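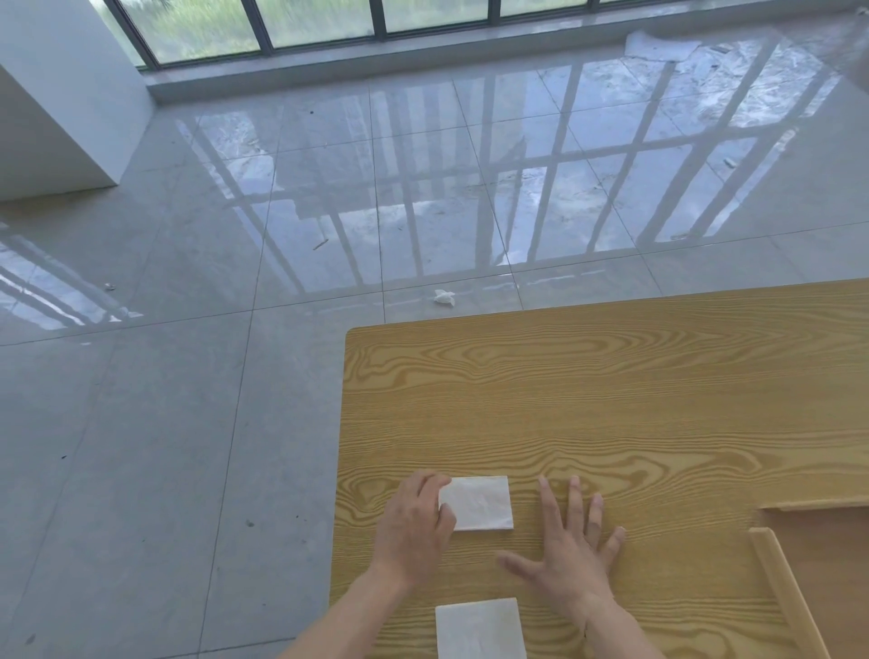

I'd been pestering Theresia Kälin for a visit to Arnden since last winter, and when she finally wrote back it was two lines: come Monday, bring lunch. So that's how I spent Oct 7, 2024, on a bus out to Loltwood with a cheese sandwich in my coat pocket.

I went in expecting machinery. What they're collecting at the moment is people folding, stacking and putting away napkins, seen from head height, over and over, so a learning system has something to learn from. They call each go an episode. The target for napkins is 600, and when I arrived the tally on Kaiwen Feng's laptop said 453. He apologized for it, as if I'd come to audit him!

The room is lovely, all windows down one side with grass right outside, and the light bounces off the floor tiles like you wouldn't believe. I asked if the glare was a problem and got two answers. Pirmin Rainer would pull the blinds if they had any. Kaiwen wants the glare, the crumbs, the cloudy days, the lot, on the grounds that real kitchens don't come with studio lighting. They've clearly had this argument before — I ate my sandwich through most of it.

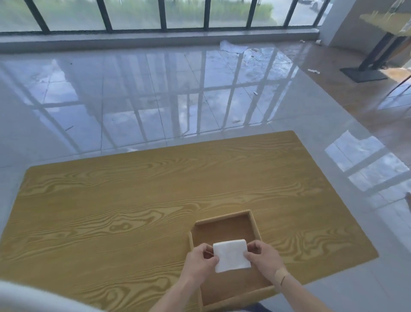
Both hands on the stack, tray underneath.

Pirmin let me try a practice round (not kept, he was very firm about that). The rules are harder than they sound. Hands stay in view. No chatting with your hands, which for me is basically a gag order. If you fumble, you carry on and fix it, and the fumble stays in. Theresia is keen on those. Of the episodes so far, 71 have some kind of mistake and recovery in them, and she'd like more, but you can't ask people to goof up on purpose or they get theatrical about it.

I got flustered and squared my stack three times. Pirmin said most newcomers do. My favourite bit was the labelling afterward, where somebody has to decide the exact moment "straighten" turns into "lift". Two people label the same clip and then compare, and they were nearly a full second apart on the one I watched. Long discussion. More coffee.

I did ask what comes after napkins. Tea towels, apparently, then cutlery, which Kaiwen is dreading on account of the shine. I've been invited back for the tea towels and I've already said yes. The bus home was late and I spent the wait folding my transfer into smaller and smaller squares.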